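We use cookies to remember your settings. Accept all | Manage preferences | Subscribe to the newsletter

June, 7:30 a.m.

Reran the overnight fit for the Kisano set before breakfast. 242 demonstrations went in after filtering. The filter drops any demonstration where tracking is lost on either hand for more than 30 frames. Last week's limit was looser and let in drift that looked like slow wrist motion, so the policy learned to hover.

Main change is the action format. Each gripper now predicts its motion relative to its own current pose, plus one term for the pose of the other hand. Without that term the two hands are fine apart and poor when they share a tray. With it, validation error on the right hand fell by almost 7 percent. Left hand flat. I don't have an explanation for the asymmetry and won't write one into the Campbell report yet.

Kustow wants the Faster variant tested as well – fewer denoising steps, same weights. Ran it with 3 seeds. Spread between seeds is larger than the difference between variants, so no claim either way.

Went through the fruit tray episodes by hand after lunch. Dates are the weak class. Small, dark, wrinkled, and close to the tips they are easily covered by the fingers. Apples and mandarins are large enough that a poor grasp estimate still lands on the fruit.
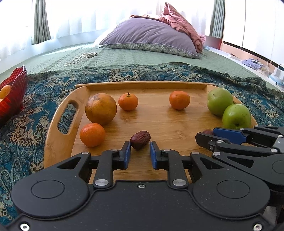 Bamboo tray, both grippers in view. One date between the open tips, the second mostly hidden at right.

Labeled the hidden-date cases separately, by whichever hand's view shows more of the fruit. Still to do: check the time offset between the two hands, then refit with the date episodes weighted up. Disk is nearly full again – move the old checkpoints first.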